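Quarry expansion notice – do we still have time to object?

Posted in Land, Water and Local Planning

stenotitz_ridge
Hi all, I hope this is the right board. We live on the Stenotitz side of the valley, just downhill from the gravel quarry Jarken has been running for years. In September a notice went up at the bus shelter saying they want to extend the pit by 11 acres, toward the creek. Our well is 779 feet from the new boundary (my husband measured it on the county map, twice) and I'm worried sick about it. Can we still object, and does a letter from one household count for anything?

tallinevalley
Oh, I feel for you, we went through this over in Talline when they widened the haul road. Yes, one letter counts! Call the county planning desk first thing and ask for the closing date on the file, and ask them to read you the file number while you're at it. Then get your well tested by a lab before any digging starts, so you have a baseline. 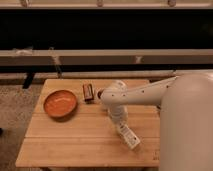
The well test was the part I fretted over most, and it was easier than I expected. Our lab mailed out 2 bottles with a sheet of instructions, and you fill them yourself at the tap. Clear off a table and lay everything out before you start. Please don't catch the water in a kitchen bowl first, even a nice smooth glossy one like that orange one – it has to go straight into the bottle. Keep a copy of the results with your letter.

mudboots9
they never listen anyway. Xolalpa had 9 meetings and the pit got dug. go to the Sunday one at the hall though, at least you get your name on the sign-in sheet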